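Arkesberg Convocation

The Arkesberg Convocation is the formal assembly that opens the academic year at Arkesberg Institute of Technology. It brings together teaching staff, new students and guests, and is separate from the graduation ceremonies, at which degrees are awarded. No degrees are given at convocation.

Origin

The assembly began as a short staff meeting at which the head of the institute read out the year's appointments. Students were first admitted when the meeting moved from the library to Plevaletti Hall, which seats 2,000. The reading of appointments was later dropped and the names are now printed in the programme.

Order of proceedings

The ceremony starts at 10 a.m. and lasts up to 95 minutes. Staff enter in procession by department, with the longest-established department last. The head of the institute opens the assembly, and a student speaker follows. The main address comes next, and the Mac Mathúna Medal for teaching is presented after it. The procession leaves in the reverse order.

Academic dress is worn by staff and by the platform party. New students attend in ordinary clothes. Music is provided by the Avia Ensemble, a wind group made up of students and former students, which plays during both processions.

Main address

The speaker is chosen by a panel of four members, two of them elected by the academic staff. Nominations close in May. Speakers have mostly come from engineering, computing and public education. Urszula Walczak, a software engineer and founder of a network of evening coding schools, spoke on access to technical training; her text was afterwards printed by the institute as a pamphlet of 43 pages. 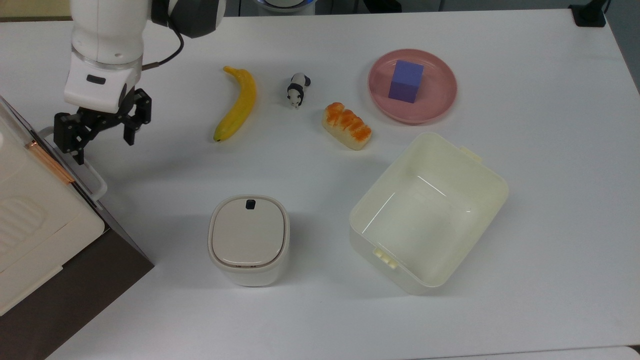

Who may attend the convocation?

All staff and newly enrolled students may attend without a ticket. Members of the public need one, issued free of charge by the registry while seats remain.

Records

Programmes and printed addresses are held in the institute library and may be read on request. Sound recordings are kept separately by the registry. The early staff meetings are recorded only in the minute books.

See also: Academic dress; Graduation; Inaugural lecture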